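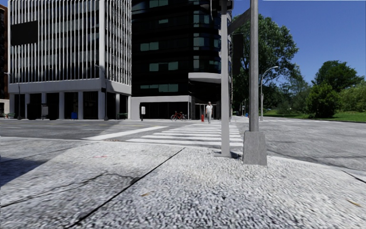 Simulator view, corner crossing with pedestrian on the far sidewalk.

Search this forum Go Advanced search

Shared Workshop Builds > Sidewalk Cart > Curb detection before street trials

fistley_bench
The Fistley workshop requests comments on its delivery cart. The drive base is complete, and the navigation software is being tested in simulation on the corner map. The cart is required to stop at the curb, locate the crosswalk, and wait. It has completed 397 crossings. In 10 further attempts it stopped well short, at the long dark seam in the concrete.

Guerra
The seam is being read as a curb edge. Members are advised to compare height values before changing the camera settings. A dark line on a pale slab should not stop a cart by itself.

trinumden
I must disagree with the previous member. The pavement there slopes toward the road, and height alone will give a weak signal. The Trinumden build uses both height and surface color.

Guerra
Surface color is what produced the fault. The original poster should run the height test first and report the result.

fistley_bench
Both methods will be tested in November. The two poles on the corner are also under review, as the planner treats the concrete base of the thicker one as larger than it is.

Cloro
Please set a margin of 2 inches around the base and repeat the run. Our group will not approve street use below 2,000 clean crossings.

Comments (2)

workshop_reader
Will the map file be made available to other workshops?

bench_four
I support the height test. Our own cart stopped at every painted line until color was removed.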